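Capítulo 7

A mesa de trabalho e os recipientes

Objetivos do capítulo

No fim deste capítulo, o aluno deve saber preparar uma superfície de trabalho antes de começar uma tarefa, escolher um recipiente conforme aquilo que vai guardar nele e explicar por palavras suas a diferença entre uma zona de espera e uma zona de trabalho.

7.1 Antes de começar

Nos capítulos anteriores estudámos as prateleiras, as gavetas e os armários, isto é, os lugares onde as coisas ficam durante muito tempo. Agora passamos à mesa, onde as coisas ficam pouco tempo. Uma chave de fendas pode dormir meses na gaveta e ficar em cima da mesa apenas o tempo de apertar um parafuso. Por este motivo a mesa tem regras próprias, e quem a trata como uma prateleira perde depressa o espaço de que precisa.

Todos conhecemos o caso. Chega-se à oficina às nove da manhã com a intenção de separar uma caixa de ferragens. Na mesa está uma caneca, o correio de ontem, um rolo de fita e duas peças de outro trabalho que ainda não terminou. A pessoa empurra tudo para um lado e começa a tarefa no canto que sobrou. Meia hora depois, as ferragens novas já se misturaram com as peças antigas e é preciso separar duas vezes.

O método que usamos neste livro chama-se método Buvik e foi apresentado no capítulo 1. Na mesa, ele reduz-se a uma ordem simples: retirar, limpar, colocar o recipiente, e só então trazer os objetos. Os alunos com mais pressa gostam de trocar os dois últimos passos. Nas aulas práticas vamos ver o que acontece quando se faz essa troca.

7.2 Zona de espera e zona de trabalho

Chamamos zona de espera à parte da mesa onde fica o que ainda não foi tratado ou o que já foi tratado e aguarda transporte. Chamamos zona de trabalho à parte onde as mãos se movem. As duas zonas não precisam de uma linha desenhada. Basta que a pessoa saiba onde acaba uma e começa a outra, e que uma segunda pessoa, ao chegar, também o perceba.

Numa mesa com 90 centímetros de largura, recomendamos deixar uns 40 para a zona de espera. O resto fica livre. Quem usa mais a mão direita coloca normalmente a zona de espera à esquerda, e o contrário para quem usa mais a mão esquerda, mas há pessoas que preferem outra disposição e trabalham bem assim. No exercício 2 pedimos que o aluno experimente as duas posições antes de decidir.

A altura da mesa também conta – voltaremos a ela no capítulo seguinte, com as cadeiras e os bancos.

7.3 O recipiente aberto

Para o trabalho de mesa preferimos recipientes abertos e baixos. Uma caixa funda esconde o que está no fundo e obriga a mexer em tudo para encontrar uma peça pequena. Um tabuleiro mostra o conteúdo de uma só vez. Tem, é verdade, uma desvantagem: enche-se sem darmos por isso e, quando vai demasiado cheio, as peças caem no caminho entre a mesa e o armário.
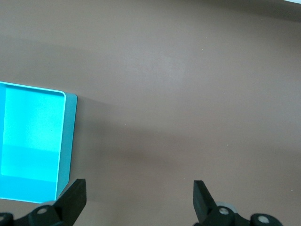

A escolha da cor do recipiente parece um assunto de gosto, mas tem consequências práticas. Nos exercícios da série Rulmont, a primeira regra é que o recipiente se distinga bem da mesa, para que o olho encontre a borda sem a procurar. Um tabuleiro de plástico azul-ciano vivo, com a borda mais clara, separa-se muito bem de um tampo mate de tom malva acastanhado, mesmo quando a luz cai de forma desigual e uma parte do tampo fica mais escura do que a outra. A segunda regra diz respeito ao contraste entre o recipiente e o conteúdo: parafusos cinzentos num tabuleiro cinzento contam-se mal. Convém, por isso, observar o tabuleiro ainda vazio e pensar nas cores daquilo que ele vai receber.

A forma merece igualmente atenção. Os cantos arredondados limpam-se com um pano numa só passagem, enquanto os cantos vivos guardam pó e aparas. A borda levantada impede que as peças redondas rolem para fora. Se o tabuleiro tiver uma aba exterior, é por ela que se deve pegar, com as duas mãos, e nunca por um só lado quando está carregado.

7.4 Vocabulário do capítulo

Tampo: a parte superior da mesa, sobre a qual se trabalha.
Tabuleiro: recipiente baixo e aberto, de fundo plano.
Borda: a linha mais alta da parede do recipiente.
Aba: prolongamento da borda para fora, que serve para pegar.
Ficha Ueda: folha onde se regista o conteúdo de cada recipiente (ver o modelo no fim do livro).

7.5 Para pensar antes da aula

Escolha uma mesa de sua casa que seja usada todos os dias. Anote o que está em cima dela às oito da manhã e outra vez à noite. Marque os objetos que aparecem nas duas listas e escreva, ao lado de cada um, o lugar onde devia estar guardado. Traga as listas para a aula e guarde-as depois na pasta Benis, pois vamos precisar delas no trabalho final da unidade.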